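**November, bench log, two-arm project (Greltard course, section 4)**

Started 14:10. Goal for the session: pen case task, both arms, repeatable enough to hand to the Briltton group for scoring. Layout is the same one we agreed on last time: open case across the seam between the gray surface and the cream sheet, everything else pushed back as clutter.

Settings:

- speed cap 80 percent on both arms
- gripper force at the low preset
- wrist limits unchanged from Danai's file

The left arm holds the case, the right does the picking. With the lid up, the right gripper has to come in low from the side, fingers open, or it clips the lid on the way out. The thin black stick along the hinge is the hard one. The red-orange and dark blue sticks sit lower in the base and leave more room for the fingers. Clutter at the back is the pitcher, the red block and the blue tray with the cylinder. Planner treats all of it as one keep-out box for now, which is crude but fast.

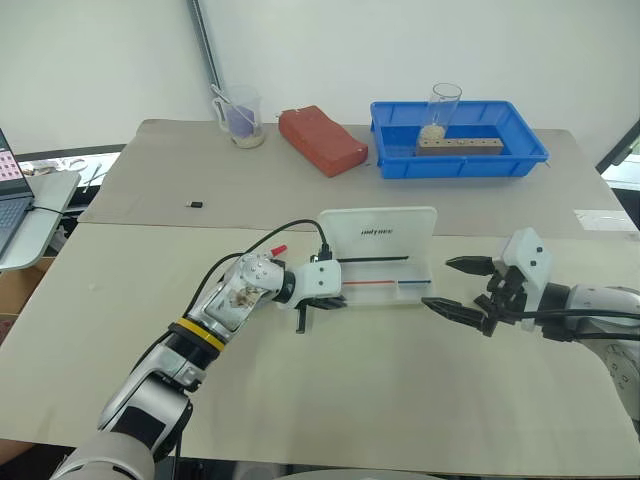

Kamran Yousafzai wants the keep-out box split per object before scoring, on the grounds that one big box hides planning errors the judges will find anyway. He would also drop the cap for the first runs and bring it back up once the logs look clean.

Agreed on the split. Cap stays where it is until I have a baseline.

Plan: 4 blocks of runs, up to 100 in total, case position shifted between blocks. Log grip width at contact as well as at lift — the Zullier script only saves lift.

Open:

- left cable slack at full reach, check before block 2
- ask Danai Tzavaras which wrist offset she used
- rename log folders, old scheme collides with section 3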